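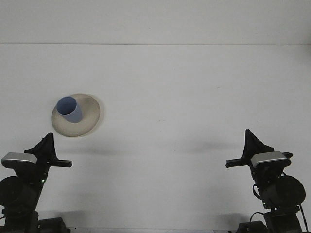 Foro Traduslow > Robótica educativa > Clubes y proyectos
Tema: Vaso sobre plato con dos brazos, ¿empezamos por uno solo?

tornillo_flojo
8 de abril de 2019
Hola a todos, y perdonad el ladrillo que viene, que cuando me pongo a escribir del club no sé parar. Llevo el grupo de robótica de Horon, chavales de bachillerato y un par de primero de módulo que se quedaron enganchados y siguen viniendo (¡y que dure!). Este curso nos hemos apuntado a la muestra Kodikara, en la categoría de mesa con dos brazos, y el ejercicio obligatorio es el de la vajilla: hay un plato con un vaso encima, hay que levantar el vaso, dejarlo en la mesa y después retirar el plato. Dicho así parece una tontería, y en mi casa me lo dijeron tal cual.
La duda es de planteamiento. La mitad del grupo quiere hacerlo todo con el brazo izquierdo, que es el que tiene el plato más a mano, y usar el derecho solo al final. La otra mitad quiere que trabajen los dos desde el principio, uno sujetando el plato y el otro con el vaso. Llevamos 45 demostraciones grabadas del primer modo y 20 del segundo, y ya hay bandos, como os podéis imaginar. ¿Qué haríais vosotros?

marea_baja
Bienvenido al club de los ladrillos, que aquí escribimos todos largo. Nosotros hicimos el mismo ejercicio en febrero y yo iría con un brazo sin pensármelo. Con dos tienes que coordinar tiempos, y los alumnos que teleoperan se ponen nerviosos, uno adelanta, el otro se espera, y las demostraciones salen cada una de su padre y de su madre. Con un solo brazo los movimientos se parecen mucho más entre sí y el modelo aprende antes. Ya habrá tiempo de complicarse.

Proner_aula3
Pues yo no estoy nada de acuerdo, y lo digo con cariño. En el aula Proner empezamos con un brazo por la misma razón y luego nos costó muchísimo quitarle la manía. El segundo brazo se quedaba quieto hasta el final porque en casi todos los datos estaba quieto. Si el reglamento es de dos brazos y puntúa la coordinación (mirad el apartado de rúbrica, que ahí lo pone), yo grabaría desde el primer día con los dos, aunque al principio salga feo.
Otra cosa: ¿desde qué posición arrancáis? Nosotros fijamos una de reposo, con los dos brazos levantados y los dedos de las pinzas mirando hacia el centro, y no se da por buena ninguna grabación que no empiece ahí. Nos ahorró bastantes disgustos.

tornillo_flojo
Gracias a los dos, ¡qué rapidez! Sí, arrancamos así, brazos en alto y pinzas enfrentadas, con el centro de la mesa despejado y el plato a la izquierda. El vaso lo ponemos un poco descentrado en el plato, hacia atrás y a la izquierda. Es un vaso azul clarito sin asa, y el plato es color crema, con un borde bastante ancho.
Lo de la manía del brazo quieto no lo había pensado y me preocupa, porque es exactamente lo que estamos grabando.

cablepelao
Entro por lo del plato crema sobre mesa blanca. ¿Os lo distingue bien la cámara? A nosotros el blanco sobre blanco nos volvió locos una temporada entera, y acabamos poniendo un mantel gris oscuro. El vaso azul no creo que os dé problemas, pero el borde del plato yo lo miraría con lupa. Y las sombras de los propios brazos también, que en una mesa tan clara se ven muchísimo y cambian en cuanto alguien sube una persiana.

marea_baja
Lo del mantel lo permite el reglamento, pero ojo, que el día de la muestra la mesa la ponen ellos y es blanca. Si entrenas con mantel vas a llegar allí con otra cosa delante. Yo dejaría la mesa como está y movería más el plato entre grabación y grabación, que eso sí que ayuda.
Y contesto a Proner_aula3: entiendo lo de la manía, nos pasó algo parecido, pero con pocas demostraciones prefiero un brazo que funcione a dos que se estorben. Cuando tengáis más de 900, hablamos :)

Proner_aula3
Jajaja, 900 no las graba un club en dos cursos, compañera. Con 45 y 20 yo seguiría por el lado flaco hasta igualarlos y entonces compararía en la mesa, diez intentos de cada y que lo vean ellos mismos. Así se acaban los bandos, o por lo menos discuten con datos.
En lo de no poner mantel sí te doy la razón.

tornillo_flojo
Me gusta lo de igualar y comparar, y creo que a los chavales también les va a gustar porque ninguno de los dos bandos tiene que ceder todavía – que a los diecisiete años eso pesa. Mañana lo propongo. Moveremos más el plato, hacia el fondo y también hacia la derecha, que esa zona la tenemos abandonadísima, y del mantel nos olvidamos.
Una última pregunta y os dejo tranquilos: ¿el vaso lo cogéis por el borde o por la pared? Se estrecha hacia abajo y en el grupo hay quien jura que por el borde es más seguro.

cablepelao
Por la pared, y tirando a arriba. Por el borde metes un dedo dentro y, si el vaso se gira, al soltarlo te lo llevas enganchado.

marea_baja
Por el borde, siempre. Lo siento, cablepelao, pero en esto no nos vamos a poner de acuerdo nunca. Con el plato debajo, si bajas por fuera con los dos dedos es facilísimo rozar el ala y arrastrarlo todo.

tornillo_flojo
Estupendo, otros dos bandos. Probaremos las dos maneras y os cuento en este mismo hilo cuando las tengamos grabadas. ¡Mil gracias, de verdad!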